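Praston Games - progress report to the Conville fund, second stage
2020-09-11
Prepared by Ursina Oberholzer

Work on Kiltlow, our puzzle game for phones and tablets, has moved on since the April report. The build now has 69 finished levels out of a planned 104. The remaining levels are drawn up on paper and the first of them are being put into the editor.

The Android version runs at 30 frames a second on the older handsets we test with. Loading times between chapters were too long in the last build - Edeltraud Auer has rewritten that part of the code and the wait is now short enough to leave alone.
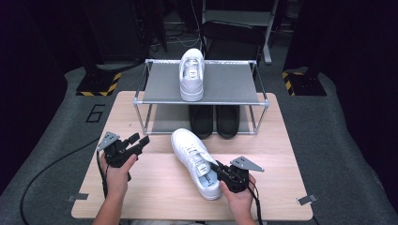
Sound is behind. The music for chapters one to three is in, but chapter four still uses placeholder tracks. Moser, who are handling the audio, have sent a revised delivery plan and we have accepted it.

We ran a closed test with 20 players. Most finished the first chapter without help. Several got stuck on the lock puzzles in chapter two, so we have added a hint button and moved two of the harder levels further back.

Spending is within the agreed budget. The translation money has not been touched yet. 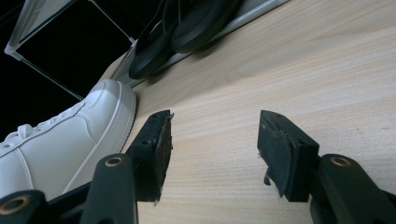

Will the game carry adverts at launch?
The plan is still a single paid download with no adverts. We looked at a free version with a paid unlock, but it would mean reworking the menus and the save system - work the present grant does not cover.

Next stage: finish the remaining levels, replace the placeholder music and begin translation into German.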